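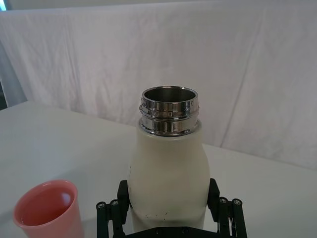 Slide 1: White bottle with the cap off, steel threads showing at the neck.

Drinking between games: what we changed at Skellunau
Speaker notes, club coaches' evening, 11 May 2021

Slide 2
Thank Magdolna Szabó for the invitation. Say who I am: I coach the junior squad at Skellunau, mostly singles players. I am not a dietitian. Anything medical goes to Elmarie Kekana, who is taking the second half.

Slide 3
Start with the January tournament. Two of our players cramped in the third set, both indoors, both on the slow courts at Mofokeng. We had always treated drinking as a summer topic. Heating was on, air was dry, and matches ran long.

Ask the room who has a written drinking plan for players. Wait for hands.

Slide 4
What we did before. Players brought whatever they had at home. They drank when thirsty, usually a lot at the end of a set and then nothing for four games. Coaches said "remember to drink" and left it there.

Slide 5
What we do now.
Small drinks at every change of ends, even when ahead and in a hurry.
Bottle stays by the chair on the same side each time.
Cap comes off before the towel is picked up. Muchen Hao's idea. The younger ones were running out of time fighting with the lid.
Each player weighs in before and after one practice match a month. Thandeka Lekota keeps the sheet.

Slide 6
The numbers. 46 players took part, 9 of them under 12. Eight dropped out of the weighing, mainly because they didn't like it, and we let them. Don't push this with teenagers. Talk to parents first.

Skip the table if we are behind. It is in the handout.

Slide 7
Volume. Our tallest boy needed 2000 ml across a long practice match and had been bringing a quarter of that. Stress that this is one player. Do not let people write it down as a target. Too much plain water is a problem as well, and Elmarie will cover salt.

Slide 8
Cleaning. Bottles go home every night, lids apart, brush down the neck and around the threads. We had complaints about smell and it was nearly always the lid seal.

Slide 9
What I would do differently. Start with the coaches. Keabetswe Zwane ran the same plan at Ganance and had her coaches follow it for two weeks before any player did. Her group picked it up faster than ours.

Slide 10
Questions. If asked about sports drinks, pass to Elmarie. If asked about cost, the brushes and the scale came out of the Serkuno grant.

Handouts are on the table by the door.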